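Thread: Site rules for outdoor path robots, what do you put in writing?
Board: Mobile Robots > Safety and Good Practice

yichen_wei
Posted 5/12/23
Hello all. I am Yichen Wei, I take care of the safety paperwork for a small team. Our site is a business park with shared paths, the public can walk there. We run one wheeled robot, a Brotov, for inspection rounds. Until now we had a rule sheet of two pages which everybody signed and I suspect few people read. Our new client, Brandameck, asks for a proper operating procedure before August.

My draft has these points at the moment:
- One trained person walks with the robot at all times and carries the stop remote.
- The person stays within 16 meters.
- Speed on shared paths is limited to a slow walking speed.
- Before each run, a short check of brakes, lights, remote and camera lens, with a signature.
- No running on wet leaves.

I would like to know what other teams write, and especially what they have removed again after some time. Please be critical, I prefer to hear it from you than from the client.

mudflap
Drop the last one. You will never run between October and April. Leaves are on every path I have ever worked on.

yichen_wei
I understand, but our robot did slide once on the side of a path. It was not serious, but it went over the edge of the pavement and one wheel was in the grass. I wrote the rule the same evening, so maybe it is too strong.

kettering_tom
Rules written the same evening usually are. What you want is a rule about the margin. Ours says the planned line stays a set distance from any edge, and that distance gets bigger when the surface is damp. The robot can follow this, and the walker can see if it doesn't. "No wet leaves" leaves the walker to decide how many leaves count.

jjiang_field
I am Jinfeng Jiang, I do field testing with Andex machines, other brand but the same kind of work. I agree with Tom about the margin, but please make a difference between edge with curb and edge without curb. With a curb, the danger is the wheel hitting it or climbing it. Without a curb, the danger is that the robot does not know where the pavement ends. Our software was quite good with the first and weak with the second. We now have two margins in the procedure.

mudflap
Two margins, two weather states, and soon you have a table on the wall. People don't remember tables.

jjiang_field
The people do not need to remember it. The route file has the margin inside. The walker only needs to know which parts of the route are marked "soft edge", and there he walks on that side.

kettering_tom
Which side the walker is on is a good point and I have never seen it in anybody's procedure. Ours all walk behind because it's comfortable.

yichen_wei
We also walk behind. I will add this to the draft. What about the distance? Is 16 meters too much?

mudflap
Too much. Can you stop it from 16 meters if a kid comes out of the bushes? Test it. We did, with a cardboard box on a string, and went down to a third of what we had on paper.

kettering_tom
I'd keep the longer distance for open stretches and bring it in at bends. A walker who is right on top of the robot blocks half its view, and then people complain about the detection. But yes, test it with your own remote. Ours was fine on the bench and had a lag outdoors.

jjiang_field
I disagree a little. One distance, the short one, for the whole route. If the rule changes along the way, people will use the long one everywhere. I saw this with my own team.

yichen_wei
Thank you, this is useful. I read the log of our last 83 runs again yesterday. In most of the stops by hand, the note says only "stopped, path edge" or "stopped, unclear". So I cannot even say which kind of edge it was. I think the log form needs a rule also: the walker must write curb or no curb, left or right, and the condition of the surface.

mudflap
Now that one I like. Make it tick boxes or it won't get filled in.

yichen_wei
Tick boxes, yes. For Tom and Jinfeng, so you see the type of path we talk about:

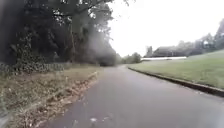
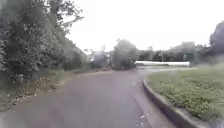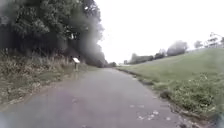
I divided the route in sections of 400 meters, but after reading your answers I think this is wrong. A section should end where the edge changes, also if it becomes very short. Then each section has one margin and one walker side. It will be more sections on the map, but each one is simple to explain.

jjiang_field
Yes, do it like this. And end a section also before a bend if the trees hide what is coming. Our instruction there is to slow down before the bend, and the walker goes ahead to look.

kettering_tom
Ahead of the robot? I'd never allow that. If it doesn't stop for him, he's the test dummy.

jjiang_field
He goes on the grass, not on the robot's line. But I accept it is a discussion. We had the same one here and our safety manager said yes only with the robot stopped first.

kettering_tom
Stopped first, fine. Put that word in and I have no complaint.

mudflap
Yichen, one more. Who wipes the lens, and when? "Before each run" isn't enough in drizzle.

yichen_wei
In the draft it is only before the run. I will write: before the run, at each section change if it is raining, and after any stop with the note "unclear". I also asked Peng, the company which services our sensors, if there is a cloth they recommend, no answer yet. I will post version two of the draft here when the margins are tested, and then you can attack it again.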